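FOR IMMEDIATE RELEASE

Grallix opens gear and plate bench in Drorkcombe, first kits out in August

DRORKCOMBE - Grallix, the small-parts shop behind the Kiseck line of bench kits, is adding a gear assembly bench at its Drorkcombe unit. Orders open Friday, 9 a.m. First run is 600 kits. Schools, repair shops and training rooms get first call.

Each kit: a round metal plate with a center hole, a set of small metal gears, a printed sheet. No case this time. Customers asked for a lower price instead, so the case went.

"People want parts with some weight to them," said Cameron Stubbs, who runs the bench. "Real metal, real teeth. You learn more from a gear in your hand then from a drawing of one." 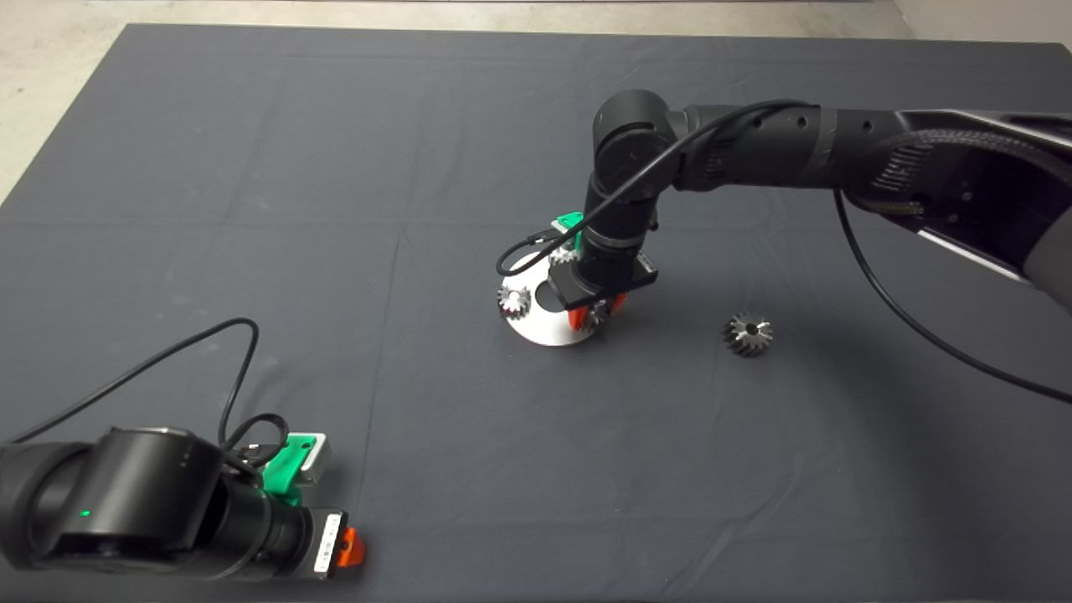
The trial batch went through in the spring. 1,072 gears checked by hand, edges first, then bore, then teeth. Rejects went back to the supplier the same week. Nyokabi Mwakyusa wrote the checking routine and will train the new starters, two to a bench, mornings only to begin with.

Cloth on every work surface, by the way. Bare tops mark the plates and small gears roll. Staff are asked to shake the cloths out at the end of each shift, swarf gets everywhere.

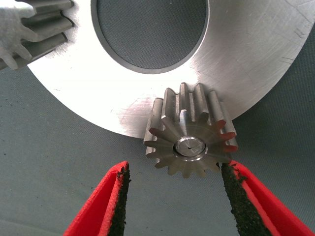

Photo: Grallix / Drorkcombe unit

Surface finish is as machined, no plating, no paint. Light scuffs on the plate face are accepted under the Kiseck grade and do not affect fit. Scratches at the rim or around the center hole are not accepted, and those plates will be replaced free. Wipe parts with a dry cloth befor first use.

"We had a long talk about polishing," said Réjean Arsenault, production lead. "It adds cost and shows every fingerprint. We left it."

Kits can be collected in Drorkcombe or shipped. Orders of 16 kits or more ship free. Spare gears sold singly, plates too, while stock lasts. Printed sheet in English only for now, other languages to follow.

Press contact: Sharon Waweru, Grallix, Drorkcombe. Samples on request, please say which sizes.

ENDS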